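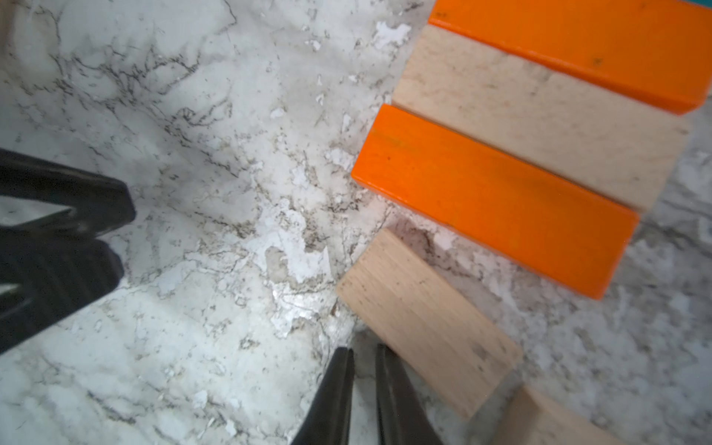
Grippers and wrist cameras, notes for session 2
Umwood Robotics short course — handout, updated 2018-01-25

Bring last session's sheet. Scoring has changed, see end.

Aim today: compare the two finger sets on the same block task. Set A = stock Kerslake fingers. Set B = the Konow ones, narrower at the tip. Same arms, same controller, same blocks. Change one thing at a time please.

Why blocks. Flat sides, square edges, cheap. Hard bit is when two lie touching and there's no gap for a finger. Painted and bare wood don't grip the same either — write down which you picked up. Triangles are awkward for parallel fingers, two of the three sides slope. Approach from the end or don't bother.

Things to settle before you start a run:
- which arm picks, which arm steadies (say it out loud, write it down)
- finger set, A or B
- closing force setting. Start at 10 and go up slowly
- camera view: wrist, fixed, or both
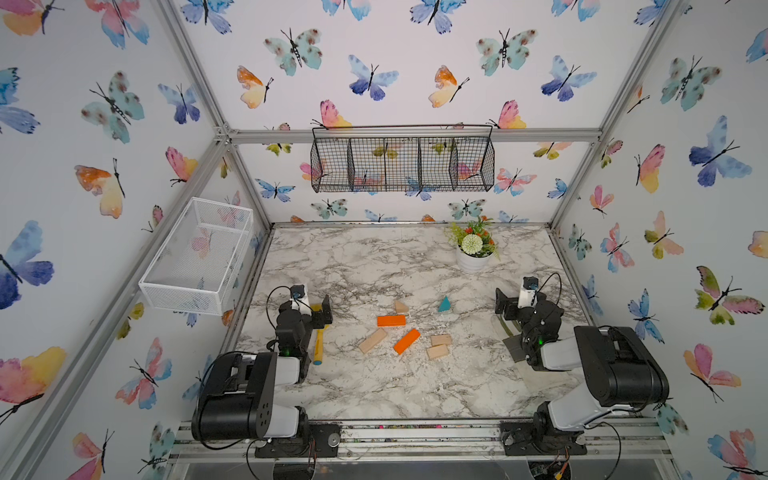
Start layout should be a scatter, blocks at mixed angles, a few touching. Don't tidy them first, it makes the numbers look better than they are. Keep both grippers clear of the blocks until the log is running.

Wrist camera vs fixed camera. Wrist view gives you the gap between block and fingertip, which the fixed one mostly can't. But the fingers take up part of the view and you lose sight of the other arm. Fixed view good for planning the order, poor for the last bit of the approach. Most groups in March ended up switching between them. Fine, but note when you swtich.

Common faults
Fingers close on a corner and the block turns. Back off, rotate wrist, try again. Counts as a miss.
Neighbour gets dragged along. Also a miss, even if the pick worked.
Finger touches the table. Stop, raise, check zero. Dont push through it.
Controller lag: Flundesska box sometimes sits on the old command after a pause. Send home, wait, carry on.

Figures from the last group, for comparison: 649 picks logged in all, 94 of them misses. Both finger sets lumped together, sorry, so no use for A against B. That's your job.

Target layout is a column running away from the front edge, triangles at the far end, rectangles after. Blocks flat, long sides roughly square to the column. Small gaps allowed.
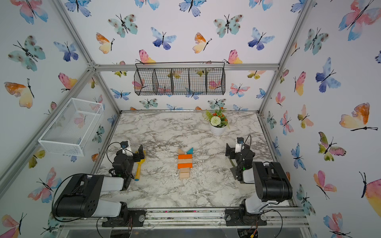
Fig. 3. Blocks in a column between the two arms, triangles at the far end.

Scoring (new)
1 point per block in the column, either colour. Half if it's in line but crooked. Nothing for blocks placed by hand, obviously.
Swap finger sets and repeat from a fresh scatter. Same operator both times or the comparison is worthless.

Write-up: one side of A4. Table of picks and misses per finger set, camera used, force setting. Then a short paragraph on which set you'd keep and for what. Logs go in the shared folder under your group number, not on the desktop.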